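Subject: Re: [linen-and-laundry] Keeping fleece and towels apart in the wash and on the shelf
From: Hania
Date: July 2019
List message 2805

In message 1603 the Jikberg house wrote:

> We have a small guest house and until this spring all the beds had
> wool blankets. We have now changed to printed plush fleece, because
> the wool was going at the edges and two of our regular guests found
> it scratchy. The fleece is nice enough but we are having trouble.
>
> First, everything that goes in with it comes out covered in fluff,
> or else the blanket itself comes out covered in white bits from the
> towels. We have tried it both ways round, blankets first and towels
> first, and there isn't much difference.
>
> Second, the pile has gone flat and a bit hard on two of them. They
> have been washed at the same temperature as the towels to save doing
> an extra load.
>
> Third, they are awkward to fold. They slide about and end up in a
> heap on top of the cupboard. Does anybody have a way of storing them
> that doesn't take a whole shelf each?
>
> We use the ordinary powder from the wholesaler and some softener.

I have been meaning to answer this for a while. We changed over to fleece at Rurkmont before you did and had all three of these, so I will take them in the order you asked.

The fluff is coming from the towels. Terry sheds, and new terry sheds a lot. Fleece picks it up and holds on to it, and it shows most on the darker parts of a print. We had one load where a good blanket came out looking as if it had been rolled across a barber's floor. Changing the order of the loads won't help much if you are not cleaning the filter in between. The bits from the towel load are still in the drum and the door seal, and the next thing in picks them up. Wipe the seal with a damp cloth after the towels and empty the filter on the dryer every time, even when it looks clean. New towels we now wash on their own twice before they go near a guest room.

If you already have a blanket covered in bits, don't wash it again straight away. Dry it first, take it outside and shake it hard, then go over it with a rubber glove, always stroking in the same direction. The bits roll up into little sausages and you can pick them off. Sticky rollers work but you get through a lot of paper on a double blanket.
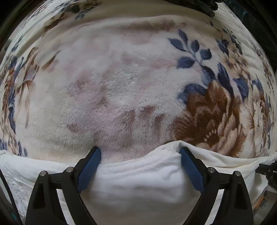
The flat pile is heat, I am nearly sure of that. Towels can take sixty and fleece can't, or not for long. Ours go in at thirty on the gentle cycle with half the powder. I stopped using softener on both of them. On towels it leaves a coating and they stop soaking up water properly, and on the fleece it seemed to make the pile clump. You may find the towels feel a bit rough for the first few washes without it. A good shake before they go on the line does most of what the softener did.

The dryer is worse than the washer for this. We had one on the hot setting by mistake for a full programme and the fibres at the fold had gone stiff and shiny, and I never got them back. If yours are only flat and not shiny, you can probably do something with them. Wash at thirty, hang them over two lines so the weight is spread, and when they are nearly dry brush them with a soft clothes brush, first against the pile and then with it. It took me two goes on the worst one. It isn't as thick as it was but it is soft again and it is back in use in the small room.

Patterned ones hide wear much better than plain, by the way. I was against the flowers at first and wanted plain cream throughout, and I was wrong about it. On a plain blanket you see every mark and every place where the pile lies a different way. With a big print in a few colours you have to look for it. If you are buying more, ask whether the print goes right down into the pile or only sits on the tips. You can check by parting it with your thumbs. The ones where it only sits on the tips go pale sooner where people sit on the bed.

Now the folding. The trouble is that people fold fleece as if it were a sheet, into small tight squares, and it springs open again. We fold in half lengthways, in half again, and then roll from one end, not too tight. Kneel on the floor or use a bed, because a table is too small for a double. Press the air out with your forearm as you go. Eight rolled blankets fit on the bottom shelf of our linen cupboard, standing on their ends, and you can pull one out without the others coming down.

I wouldn't store them in those plastic zip bags the shops sell them in. We did that for the first winter and they smelt stale when they came out. An old pillowcase does very well. One blanket to a pillowcase, with the size written on a bit of tape on the hem. That also keeps them away from the towels, if they have to share a shelf.

For the towels themselves I do thirds lengthways and then thirds the other way, with the folded edge facing out. It looks neat and you can count them from the door. Let them cool completely after the dryer before you stack them. I used to stack them warm and the ones in the middle of the pile would still be damp the next day.

One more thing which you did not ask about. If you are laying out a room with a towel on the bed for the guest, put it on the sheet or on a chair and not straight on top of the fleece. It looks fine on the blanket and we did it for ages, but a white towel with any loose thread in it will leave its bits there before anybody has even slept in the bed. We only put it together when I had brushed the same corner of the same blanket three changeovers running. We have gone over to a chair by the window in most rooms. In the small room there is no space for a chair so the towel goes over the rail at the foot of the bed, which seems to do.

As to powder, I don't think the wholesale one is your problem, but you may be using too much of it. If you live somewhere with soft water, as I think you do at Jikberg, the amount on the box is far more than you need. Run one of the towels through a plain rinse with nothing in the drawer and look through the door. If there are suds, there is old powder in it. We had suds for three rinses. I have since cut it down to a level scoop for a full load of towels and they come out just as white.

I have not tried a liquid on the fleece. Somebody from Dong said on this list last year that they had changed to liquid for everything and that it was easier on the blankets, as there were no grains left in the pile. If they are still reading perhaps they could say how that went, and whether it did anything for the smell that towels get in damp weather. Ours still have it now and then and I have only managed to get rid of it with a hot wash and soda crystals, which obviously is for the towels only.

I can send the label we stick up over the machine if it is any use to you. It only says what goes with what and at which temperature, but it has stopped the mixed loads almost completely.

Hania
Rurkmont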